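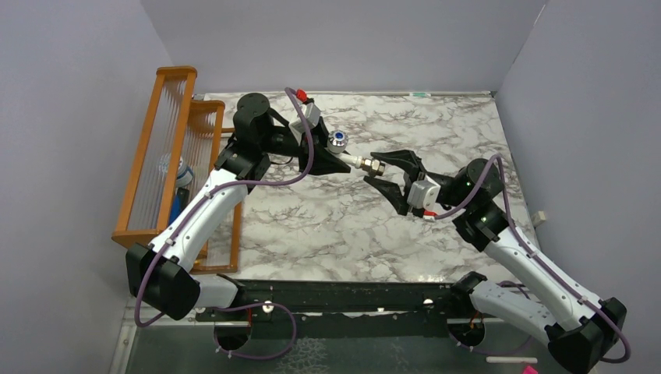 Two-Arm Cell Practice at the Vonville Shop: Gallery

Posted in June by the Kikov bench team

We rewrote our house rules for shared-workspace arms this spring. The full text is in the Clalach binder by the door. The short version is on this page, next to the work it covers.

Two arms, one small fitting. Rule 4: one gripper holds, the other approaches open. The second gripper does not close until the first has a firm grip on the part.

Cables. Rule 7: leave enough slack for the full reach of the elbow and wrist, and tie the loops near the base. Check ties and connectors every 310 hours and write it in the log.

Tabletop. Rule 9: racks and parts stay to the side, clear of both elbows. Walk the path at low speed after moving anything.

Grippers. Rule 12: inspect the fingers at 3,000 cycles. Replace them in pairs.

Rules 5 and 6 are being revised after the Liu trial. Use the old wording until the new sheet is posted.

Filed under: Benches, House Rules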